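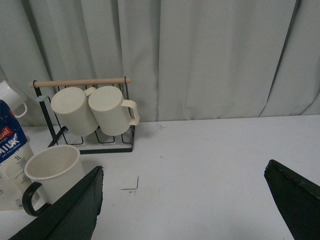 Does It Help to Show a Robot Its Mistakes? Picking Up Mugs and Milk Cartons with Corrected Demonstrations

Hae-won Seo and So-yul So
Final project report, Robot Learning Lab Course, Osbridge
December

Summary

We trained a two-finger arm to do kitchen tabletop jobs from a wrist camera, and we wanted to know one thing. If you have a fixed amount of time to collect demonstrations, should you spend all of it on clean, perfect runs, or should you spend part of it on runs where something goes wrong and a person fixes it? Our answer is that the messy runs are worth a lot, and we had a great time finding out.

Background

Most of the class projects before ours used clean demonstrations only. The person driving the arm does the task well, the run is saved, and anything with a fumble in it gets thrown away. The trouble shows up later. A policy that has only ever seen good runs has no idea what to do once it is a little off course, and small errors pile up until the arm is waving at thin air. The Heywood team, who had our bench last year, wrote in their report that almost all their failures began with a slightly bad approach that never got fixed. That line is where our project came from.

Method

We collected two sets. The clean set holds only runs where the operator finished the task in one smooth attempt. The corrected set mixes clean runs with runs where we started the gripper in an awkward spot (too low, turned too far, or off to one side) and then steered it back. We kept the total number of recorded minutes the same for both, so the corrected set has fewer complete tasks in it. After we dropped runs with missing camera data, 1,198 remained across the two sets.

The tasks were hanging a mug on a rack, taking a mug off a rack, standing a cup upright, and picking up a milk carton. Objects were moved between runs – we swapped racks, turned the mug handles different ways, and used cartons in different conditions. So-yul drove most of the mug runs and I (Hae-won) did most of the cartons, then we traded for the last part so that neither set was all one person's style.

Training used the course's standard code, which we call Oseo after the folder name, with nothing changed except the data. Each policy saw only the wrist view and the joint positions. We trained both for the same number of steps and did not pick a best checkpoint, just the last one. 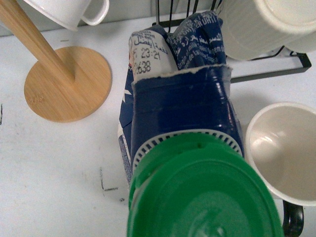 Cartons turned out to be the hardest objects by far, and also the most fun. A mug keeps its shape, so a grasp that is a bit off will often still hold. A carton that has been squeezed a few times has new folds in it, and the place where you want to put the fingers moves. The cap end is stiff and the middle gives way. We had not planned to study this at all, but after the first week we added crushed cartons to the test list as their own group.

Results

We ran 123 test trials, split between the two policies as evenly as an odd number allows, with the same starting layouts wherever possible. On undamaged cartons and on taking mugs off a rack, the two policies were close enough that we would not bet on either. On hanging mugs, the corrected policy was clearly better. It would miss the hook, back up, and try again, and the first time it did that on its own we both yelled. The clean policy nearly always pushed forward after a miss.

Crushed cartons gave the biggest gap. The clean policy closed its fingers where a straight carton would have been. The corrected policy often did this too on the first try, but then opened and shifted toward the cap. We never showed it that exact move on a carton that bent, which makes us think it picked up something more general from the recoveries.

Problems

Our test layouts were set by hand, so they do not match perfectly. The corrected policy is also slower, and it sometimes "recovers" from a grasp that was already fine – it lets go of a good mug and starts over. We also lost 10 runs to a loose camera cable before So-yul taped it down.

Next steps

The Hirkley bench has a second arm of the same type, and we would love to see if our data works there. We would also like to vary the share of corrections to find out where the benefit stops.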